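Category: Jobs > Part-time > Studio and Front of House

Studio assistant, part-time, Dodov

Dodov runs a rental studio with one large room, a small front area and a storage closet. People book it by the half day for classes, fittings, photo sessions and small displays. We are looking for one person to get the room ready before each booking and put it back in order afterward.

The job is 16 hours a week, mostly mornings, with an occasional evening when two bookings fall on the same day. The schedule for each month goes out before the month starts. Swaps are fine if you arrange them with the office ahead of time.

What you will do

Set out stands, easels and the coat rack according to the booking sheet. Every client gets a different layout and the sheet tells you which one. Fold or roll the strips and lengths of material that clients leave behind and put them in the bin with the booking number on it. Coats, caps and bags left on the rack go to the lost items shelf at the end of the day, with a tag. We keep them 30 days.

Sweep and mop the floor. It is a glossy light gray and shows every footprint, so this takes longer than most people expect. Use the flat mop, and change the water halfway through. Dust the brick wall with the soft brush only. Do not tape, nail or hang anything on the brick — clients ask, and the answer is no.

Keep the fire extinguisher box and the glass door clear at all times. If a client has parked a rack or a table in front of either one, move it, even in the middle of a session.

What we need from you

You can lift and carry furniture up and down a short ramp. You are on time. You can read a floor plan and follow it without someone standing next to you. Experience in a shop, theater, gallery or school is useful but not required. Wear closed shoes with a soft sole. Any clothes you can move in are fine.

What we offer

Paid training for the first two weeks, a key to the building after that, and free use of the room for your own projects when it is not booked. Evening hours are paid at a higher rate. Pay details are sent to everyone we invite to talk with us.

The position starts after the holidays and runs through August. We expect to extend it, but cannot promise that now.

How to apply

Write a short note telling us what work you have done and which mornings you are free. A resume is optional. Put reference 1629 in the subject line. Notes should reach us by December 1, 2025. We will invite a few people to come in, see the room and set up one layout with us — plan on an hour, paid. 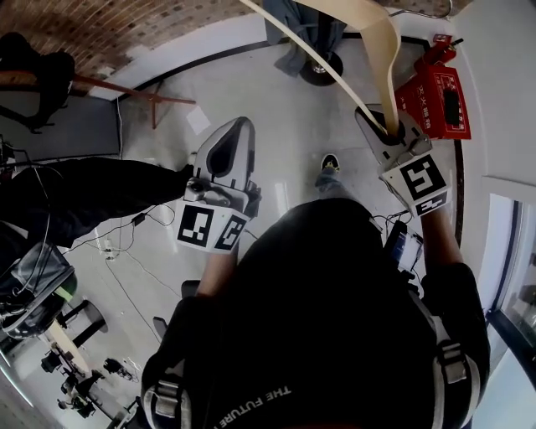
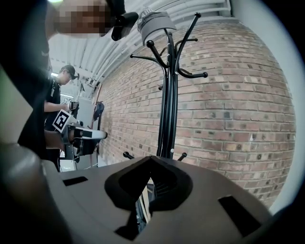 The studio at Dodov: gray floor and extinguisher box in the first photo, coat rack by the brick wall in the second.

Contact | Jobs at Dodov | © Dodov | Back to top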